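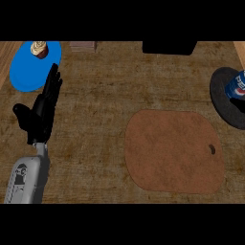

## Chapter 11: Wood and How It Ages

I grew up in Drendcombe, in a house where every table had a past, and I still can't walk by an old one without running my hand along the grain (my family have stopped waiting for me). So I'm delighted to be starting on surfaces at last!

In this chapter we'll look at why timber darkens, what stains do once they've soaked in, and when to leave well alone. Anneli Kettunen taught me most of it, over one long March in her workshop, and I've borrowed her sanding notes for section 10. Have a scrap of bare oak beside you as you read – you'll want it by the second page.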